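Notebook, adhesives bench
July, started 9:40 a.m.

Category: Workshop log / Paste and glue

Fourth round with the wheat paste, and the wheat paste is ahead. The batch I left in the fridge has gone from pudding to something closer to a rubber sole. It slid out of the jar in one piece and kept the shape of the jar, including the thread. I have thrown it out and started over.

Recipe as it now stands, for whoever has to repeat this: 20 g starch, 200 ml water, soak the starch in a quarter of the water for an hour, heat the rest, combine off the heat, then back on low and stir until your arm objects. I used the Drastent starch this time. The label promises "no lumps." The label was written by someone with a better whisk. Strained it twice through the fine sieve, once through the old stocking, and it now looks like paste.

The job is still the Lunthorpe ledgers. Five volumes, all with the spine linings gone to powder, and all with the same earlier repair in what I am fairly sure is hide glue, applied by somebody who was paid by the pound. Poulticed the first spine with methylcellulose, 20 minutes under film, and scraped with the bone folder. Came up like wet toffee. Second spine, same treatment, nothing. Gave it another 20 and got a little brown smear and a smell of stables. Different glue, or the same glue with more faith in itself. Need to spot test before I do the third, which is what I wrote last month and did not do.
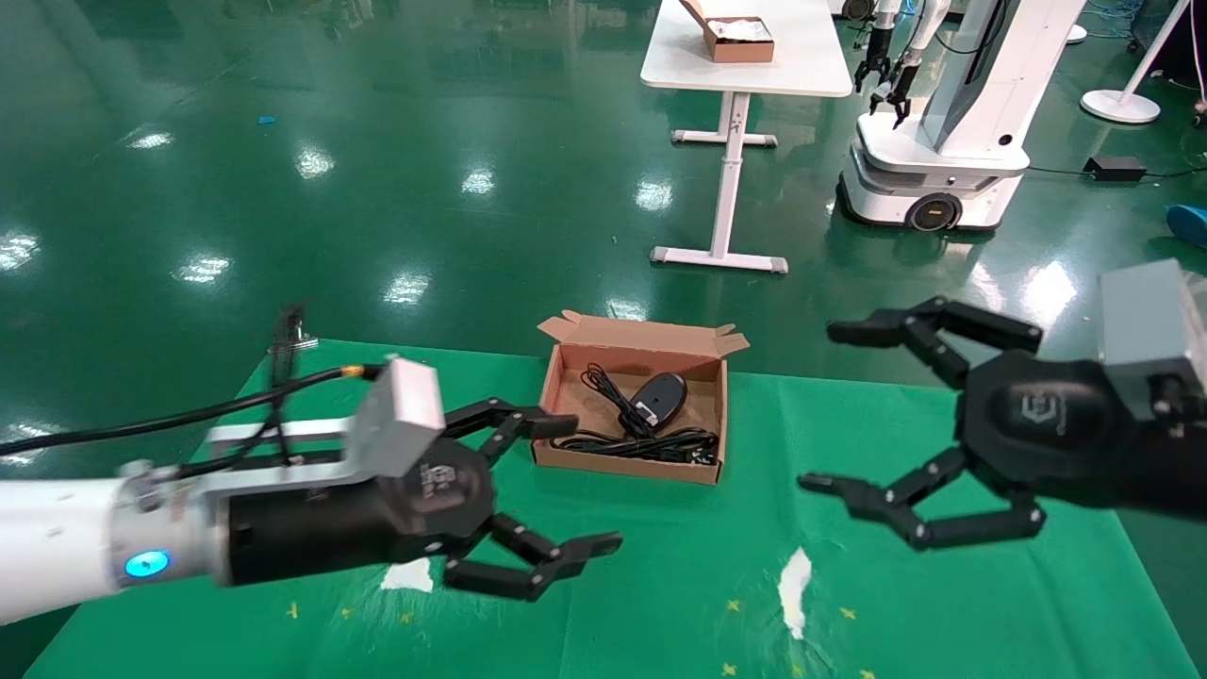 Board for the test pieces is the other thing. I want something cheap, brown and slightly acidic, so that the paste has a bad surface to deal with and we can see if it lets go as it dries. The good gray board tells us nothing, everything sticks to it. Plain brown cardboard would do fine, the kind in the open box on the green cloth, and a box's flaps give you ready-made strips with a crease already in them. The crease matters more than I thought. Every failure in the last round began at a fold, then ran along it like a zipper. So cut half the strips across a crease and half from the flat, and label them on the back BEFORE pasting, in pencil. Ink went through the paste and turned up on the front last time, very handsome, completely unreadable.

Noon. Strips cut, pasted, between felts, under the press. I used the small press. The big one is still making the noise, and the Alvarado repair sheet for it says "noise normal." I would like to know what they think an abnormal noise is.

Notes on the lining paper while I wait:

The heavier tissue cockles if you so much as look at it with a loaded brush. Dampening first helps. Dampening evenly would help more. The lighter one lies down nicely and then tears when you lift the corner to check that it is lying down nicely. Stop lifting the corner.

Grain direction: I marked the sheets with an arrow, then could not remember if the arrow meant with the grain or "this side up." Both, as luck would have it, on three sheets. Tear test on the rest.

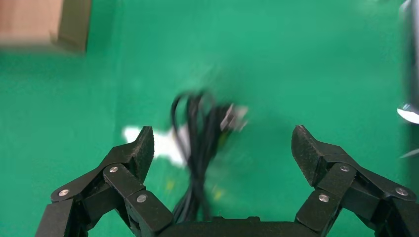
2:15 p.m. Opened the press too early, as is traditional. Flat strips are holding. Two of the creased ones have lifted at the fold, both from the thin end of the batch, the bottom of the jar, where I had let it down with more water to make it brush out. So thinning is the likely culprit, with my impatience as a contributing factor. Back under the weight they go.

For the next batch, keep one jar at full strength for anything with a fold and let down a second for the linings. Two jars, two brushes. Do not put the brushes in the same water. (This is addressed to me.)

Cost, since it will be asked: the Gimen quote for ready-made paste and new lining stock came to 1,295 for the year. That buys a great deal of starch and a great many stockings. I would still take their paper, which is better than ours, and make the paste here. Up to 5 days in the fridge is what I am willing to promise for a batch. After that it becomes footwear.

Left to do: spot test on volume three. Find the other bone folder. Check the strips first thing and write down what happened even if it is dull.

5 p.m. Volume one has its first lining on. It looks straight. I am not going to lift the corner.

Recent entries
Blotters: a grudge
Hide glue, second attempt, windows open
What the humidity did to the cloth samples
Sharpening the paring knife, and then my thumb

We use cookies to remember your settings. By continuing to read this site you agree to our use of cookies.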